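Research Publications Working papers People Contact
Publications > Working papers > Shared practice for table-top manipulation > Section 4
Last updated: 2025-12-05

4. Rules for the work surface

4.1 Scope

The rules in this section cover the table, the objects placed on it and the state both must be in before an episode is started. They do not cover the safety of the arm itself, which is dealt with in Section 3, or the naming of files, which is left to Section 6. They were drafted in June by Felicidad Tan and Eduardo Soriano and have been changed twice since then, mostly to remove wording that operators read in different ways.

The starting point was a review of 2967 episodes recorded before any written rules were in force. Crisanto Tiongson went through the notes attached to each one and marked those where a later reader could not tell how the table had been meant to look at the start. The trouble was seldom with the arm. In most of the marked episodes an object had been put down by eye, and the next operator had put it down by eye somewhere else. A policy trained on such data may still work, but two sites cannot compare results if "cup in the middle" means a different place at each of them.

4.2 Marking the grid

The surface shall be covered in plain matt paper or board and divided into cells with tape of one colour. The tape colour shall differ clearly from the surface and from every object in the task set. Tape is laid by hand. We do not ask for straight lines to the millimetre, and earlier drafts that did so were ignored. What we ask is that the lines stay where they are for the whole of a session, and that a fresh reference picture is taken whenever any strip is replaced.
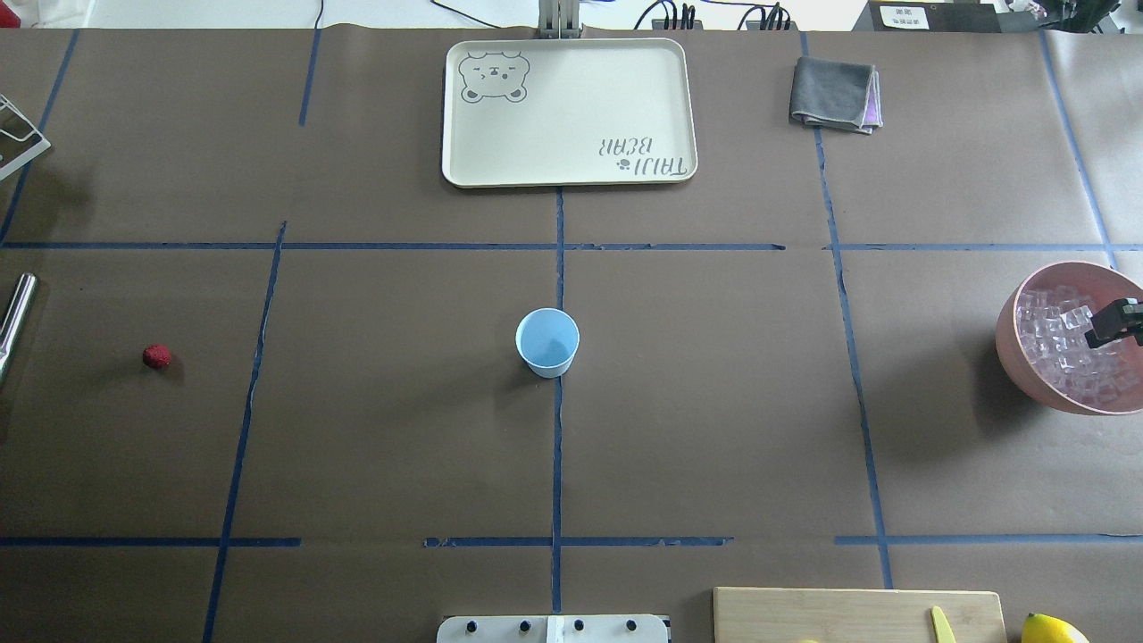

Gaps between strips are allowed. A cell is taken to be bounded by the straight line that would join the two ends of tape, and an object whose base crosses that line is recorded as lying on the boundary. This matters for large items such as trays and bowls, which may not fit within one cell. For these the operator records the cell that holds the centre of the base and adds the letter B.

Cells are named from the robot's side of the table, never from the operator's. Kristine Lumbao found that operators who stood facing the arm swapped left and right in their notes far more often than they believed they did. The fault is hard to spot later, and it is not cured by asking people to be careful. A printed card showing the cell names, turned the right way round for the person reading it, shall be kept where the operator stands.

4.3 Worn and torn tape

Tape frays at crossings and at free ends. Wear of this kind is accepted so long as the line can still be followed in every camera view used for the task. An end that has lifted from the surface shall be pressed down or cut back, as it can catch on a finger tip during a low approach. Where a strip has been pulled away and has taken some of the surface with it, the pale patch left behind may be easier for a model to pick up than the tape. Such patches need not be covered, but they shall be entered in the session log.

The wrist view should be checked on its own. A line that is plain from the side may run out of the wrist view altogether, and small faults in the tape look much larger there.
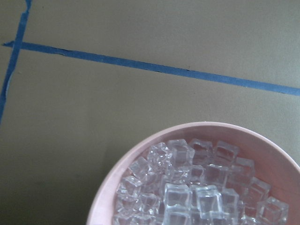
Figure 2. Wrist view used for the tape check, with a filled bowl in place.

Cellana Manipulation Group, Methods and Standards Team

4.4 Clear and shiny objects

Clear objects, bright metal and wet-looking plastics need more care than the rest of the task set. Their look depends on the light and on whatever lies behind them, so a small change in the lamp can alter the picture more than a change of cell does. The following apply to any container holding clear pieces.

(a) The container shall be of a single plain colour that contrasts with the table.
(b) The pieces shall be tipped in and left as they fall. They shall not be arranged by hand.
(c) The fill level shall be recorded as low, half or heaped. A count is not required.
(d) The lamps shall not be moved between the reference picture and the end of the session.

Rule (b) drew the most comment. The Custow site had been levelling the contents between episodes to make them look alike, and Shaimaa Zerouali argued that this removed the very variation that a picking task is meant to include. We agree with her. Rule (c) is a compromise: the Zitwood site wanted exact numbers, but when this was tried the refill took longer than the episode.

4.5 Objects not used in the task

A table holding only the target object gives tidy data and poor policies. At least 4 objects that play no part in the instruction shall therefore be present. They may be of any kind in the approved list, including food items and their replicas, provided the log says which was used. They shall be moved to new cells every 25 episodes.

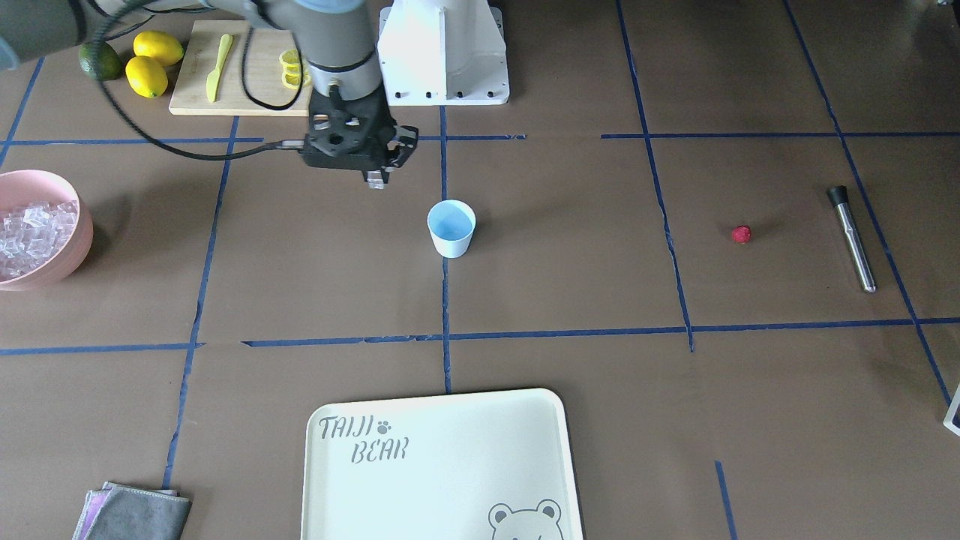

Objects of the same colour are best kept in the set together, so that colour alone does not settle which one is meant. Objects in a row or a small group count as one placement and are moved as one. Folded cloths shall be refolded to the same size when moved, though the fold itself may face any way.

Cables are treated apart. A cable that belongs to the arm may pass over the table and over flat items such as a board, but the operator shall run the arm slowly through its full reach beforehand and confirm that the loop does not drag anything out of its cell. If it does, the objects are moved and the check is run again. Tying the cable back more tightly is allowed only if the change is logged, as it alters what the side camera sees.

4.6 Start-of-episode check

Before each episode the operator compares the live side view with the reference picture and confirms that the gripper is clear of the surface. Items that extend past the side of the view are allowed if they did so in the reference picture. Anything on the table that is not in the log is either entered or taken away.

The check takes about 2 minutes for a new operator and much less with practice. At the Marquez site it was at first done once per session, and the drift within sessions was large enough that the data were set aside. Since the move to a check before every episode, the site has had no session refused on grounds of layout. Results for the other sites are given in Section 5, together with the cases in which two reviewers disagreed over the cell.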